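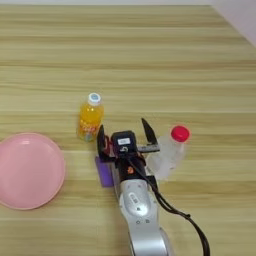
Pink plate and a small bottle of orange drink on the wood tabletop.

How to Set a Simple Snack Place on a Wood Table

By Mirta Montecinos

You need one plate, one drink per person and a clean table. A napkin is optional.

1. Wipe the table. Use a damp cloth and go with the grain, then dry it with a second cloth. Crumbs hide in striped wood, so look across the surface from a low angle before you go on.

2. Put the plate down first. Keep the rim two fingers in from the edge of the table. A plain color shows up well on light wood — pink, pale green and white all work.

3. Add the drink. Stand the bottle above the plate and a little to the right, where a glass would go. For left-handed kids, put it on the left. Leave the cap on until everyone is sitting.

4. Wipe the bottle if it came out of the fridge. Water rings on a waxed top can set in 30 minutes. My table has an oil finish from Berkden and still marks.

5. Bring the food last. Cut fruit and crackers can go straight on the plate. Anything with sauce should go in a small bowl on top of it.

Cleaning up

Close any bottle that isn't finished and put it back in the fridge. Stack the plates and wipe the table again with the grain. If you find a sticky spot, lay a warm, wet cloth over it for 20 seconds and then rub. Don't use a scouring pad on oiled wood.

Thảo Hoàng wrote to ask about placemats. They're fine, but lift them afterward so the wood underneath can dry.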